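Reusing Plastic Bottles at the Mixing Table
Project report by Rasha Awad and Wissam Nseir
Tue 9 January

1. Background
Our project looked at whether small used plastic bottles can replace bought sample bottles for colored water mixes. We started collecting bottles in December and kept 18 of them. Any bottle with a cracked neck was thrown out.

2. Choosing the bottles
We wanted clear plastic and a wide neck, so that a mix can be poured in without a funnel. The screw threads also had to be whole. Bottles we meant to keep were marked with a piece of red tape. 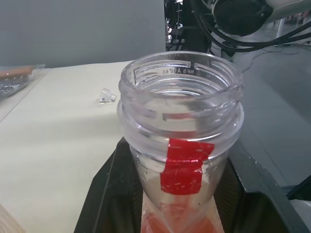
Figure 1. Open bottle with threaded neck and red tape.

The tape was easier to see than pen on clear plastic, but it creased on the curved side. A shorter piece would sit flatter.

3. Table layout
All mixes were set out on one light-colored table. Orange and yellow were used because they stand out against the pale top. The beaker with the yellow liquid stood near the back edge, and a short clear cup was kept behind the small bottle with the orange liquid.

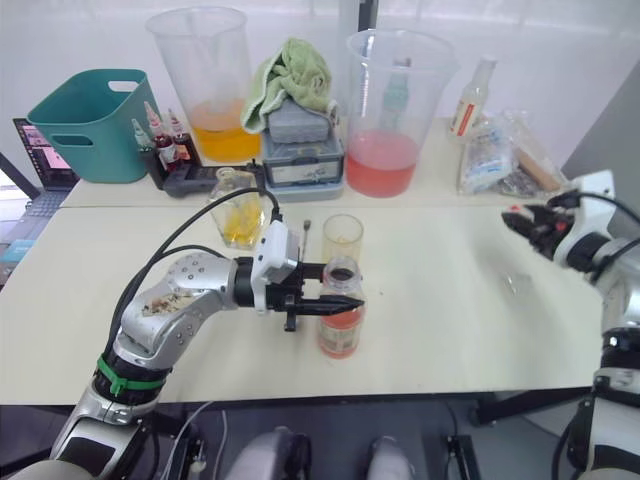 4. Results
We filled 7 bottles and left them closed for six days. None leaked when laid on their sides. Two lost some color, and we do not know why. Next time we would write down the amount of coloring in each mix, which we did only for the last three.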